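Priscombe Commons, Shared Break Room and Snack Tables
Monthly walk-through checklist, with comments
November

Walked by: Paweena Limsakul
Start: 7:40 a.m., before the coffee crowd
Areas covered: main break room, long table in the side room, drinks fridge, recycling corner, hallway cabinet
Items checked: 13
Passed: 6
Passed with a comment: 6
Needs work: 1

Good morning, everybody, and thank you for reading this far down the bulletin board page. I know a checklist isn't anyone's favorite thing to find in the morning, but I've tried to write the comments the way I'd say them to you over a cup of tea, and if I go on a bit you are very welcome to skip to the items with your own floor on them. The form is the same one we used before the summer, with the two drinks questions split apart so I can give each one its due.

1. Floor clear of spills and trip hazards
Pass with comment.
Dry all the way through when I walked it. The corner of the mat by the sink has started to curl again, the side nearest the trash. I pressed it down and put the heavy end of the step stool on it, and a new mat is on the Marino order. Please don't move the stool back under the counter until the mat comes.

2. Walkway from door to door at full width
Pass.
Two chairs had wandered out by the window and I tucked them in. Nothing stacked along the wall, which was lovely to see after last month and all those boxes from the Ginness move.

3. Tabletops clean, dry, and free of sticky rings
Pass with comment.
The round tables were fine. The long dark table in the side room is the one that gives us trouble. It takes a shine so well that a few drops of soda are hard to spot until you set your papers down in them, and then you have a brown ring on your papers and another on the table. Wipe it with a damp cloth first and a dry one after, please. The spray cleaner from Gollada leaves it slippery if you use too much, and a full can will slide farther than you'd expect with just a nudge of the elbow. One squirt does for the whole table, truly.

4. Open drinks kept away from outlets and power strips
NEEDS WORK.
I found one open cup on the ledge directly over the power strip by the copier. It was half full, and I poured it out. I'm sorry if it was your good coffee. I would ask for one arm's length between any open drink and anything with a plug on it, and the ledge over the strip should have nothing on it at all, open or closed. I'll put a strip of yellow tape there by Friday so there's no guessing. This is the only item that has to be looked at again before the next walk-through, and I'll do that myself.

5. Canned drinks in good condition
Pass with comment.
I went through the fridge and the cabinet, 106 cans between them, and turned every one around to look at the seam and the bottom. What I look for is bulging ends, rust at the rim, deep dents on a seam, and anything sticky on the outside that might mean a slow leak. A shallow dent in the side of a can doesn't worry me. A dent that crosses the top or bottom edge does, and I set aside a couple of those. If you open the fridge and feel something tacky on the shelf, please pull out the whole row and don't just take the clean one from the front (I know, I know, we've all done it).
Also, would whoever is putting cans in the freezer compartment to chill them quickly please stop. A forgotten can up there can burst, and the cleanup is a whole afternoon.

6. Drinks stored low, with the heavy cases at the bottom
Pass.
Cases are on the bottom shelf of the hallway cabinet now. Thank you to the third floor for shifting them. My back thanks you too.

7. Can tabs and lids
Pass with comment.
This one sounds fussy, so bear with me. We had a cut finger in the spring from a tab that had been bent back and forth until it snapped, and the edge it leaves is sharper than it looks. Leave the tab on the can. If you're collecting tabs for a school or a church, bless you, there's a small pair of pliers in the second drawer, and please use them over the counter so the little bits don't end up on the floor where people walk in their socks at the yoga hour.
Wiping the top of a can before you drink from it is up to you, but the paper towels are right there and I always do.

8. Snack bags sealed or thrown away
Pass with comment.
Chip bags left open on the table go stale by lunch and bring in the ants by evening, and we did have ants in the side room as recently as the warm spell. There are clips in the basket by the toaster. A crumpled bag isn't necessarily an empty bag, either. Give it a little shake before you toss it, or before you accuse your neighbor of leaving trash about. I say this as somebody who threw away most of a perfectly good bag of pretzels in the spring and heard about it for a week.
An empty bag should go in the regular trash. They are not recyclable in our bin, shiny inside or not, and they blow off the table every time the side door opens.

9. Allergy labels on shared snacks
Pass.
Everything in the shared basket was in its own package with the ingredients on it. Please keep it that way. If you tip nuts or chips into a bowl for a meeting, tear off the ingredient panel and set it beside the bowl. It doesn't have to be pretty.

10. Recycling bin emptied and rinsed
Pass with comment.
Emptied, yes. Rinsed, not so much. There was about an inch of mixed soda at the bottom and it had been there a while, judging by the smell. Cans need to be drained upside down in the sink for a moment before they go in. Don't crush them by hand. The sides fold into a point, and the bin bag isn't thick. If you want to flatten them, the wall crusher works again (pull the handle all the way down, slowly, and keep your other hand in your pocket).

11. Fridge temperature
Pass.
Good and cold, and the door closes by itself if you let it. The seal along the bottom had crumbs in it, so I ran a cloth along it.

12. First aid box stocked and reachable
Pass.
Bandages topped up, burn gel in date, scissors back where they belong. Nothing was hanging in front of it this time.

13. Fire extinguisher and exit sign
Pass.
Needle in the green, pin in place, tag signed. The exit sign is lit.

Things to do before next time, with names where I have them
New mat for the sink: on order, Marino.
Yellow tape on the ledge: Paweena.
Recheck of item 4: Paweena, once the tape is down.
Bin rinse: whoever empties it, and I've taped a note to the lid.
More bag clips: I'll bring a handful from home, as I have far too many.

A few words about the side room in general. I know that long table is where a lot of people like to set down a drink and a snack and get on with what they're doing, and I have no wish in the world to spoil that. It's a nice table and the light is good. All I'd ask is that you keep your can upright and well in from the edge, keep the bag where you can see it, and take both with you when you go. If you do knock something over, please wipe it up right then and look under the table as well, where the drips go. The cloths are under the sink on the left, the old blue towels are for floors only, and no question about any of it is too small to ask me. Comments can be added at the bottom of the page, as always.

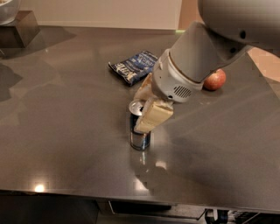 Thank you for writing all this out, Paweena. One thing on item 10: the crusher handle still sticks for me about halfway down, and I ended up draining my cans and putting them in whole. Is that all right for now, or would you like them left on the counter? I can bring some oil on Friday if that would help. Also, the pretzels were mine, and all is forgiven.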